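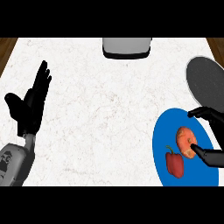
Two-arm kitchen task in the simulator, with the right hand on the blue plate and the left hand held clear.

Recording your first two-handed demonstration in Drelov

This page covers recording a demonstration by remote control, from first connection to a saved episode. You need Drelov installed, a Firkon glove pair and the kitchen counter task from the Trekby task pack. If the gloves haven't been paired yet, do that first.

Step 1. Calibrate the gloves
Open Settings, then Gloves, and choose Calibrate. Hold both hands flat with the fingers together, then make a fist, then touch each fingertip to the thumb. Repeat if either hand scores under 98. A low score usually shows up later as a thumb that won't close.

Step 2. Load the task
Choose Tasks, Kitchen, Counter. Set the control rate to 40 Hz. The object positions change every time you reset, so look over the counter before you start moving.

Step 3. Match your pose
The simulated arms stay locked until your own hands are close to their starting position. Move slowly until both indicators turn green, then press the left pedal to take control. If an arm jumps, press the pedal again to release it and start over.

Step 4. Park the hand you aren't using
When only one hand is working, keep the other one raised, open and still. Small drifts in the idle hand get recorded along with everything else, and the trained policy will copy them. Don't rest it on your knee, as the simulated hand will go down through your workspace and may knock something.

Step 5. Make the grasp
Come in from the side with the fingers already spread. Let one fingertip touch the food first, then bring the others in around it. With items sitting close together on a plate, start with the outer one. The gloves give no force feedback, so watch the contact and stop closing when the item starts to move with your hand.

Step 6. Finish and save
Put the item down, open the hand fully and back away before you press the right pedal. Press S to save or X to discard. Discard any episode where you dropped something, unless you're recording recoveries on purpose.

How many to record
For a single pick and place, we got usable results from 51 episodes. The full counter task took 200. Take a break when your shoulders get tired, and recalibrate before you go on.

Last updated 23 December 2018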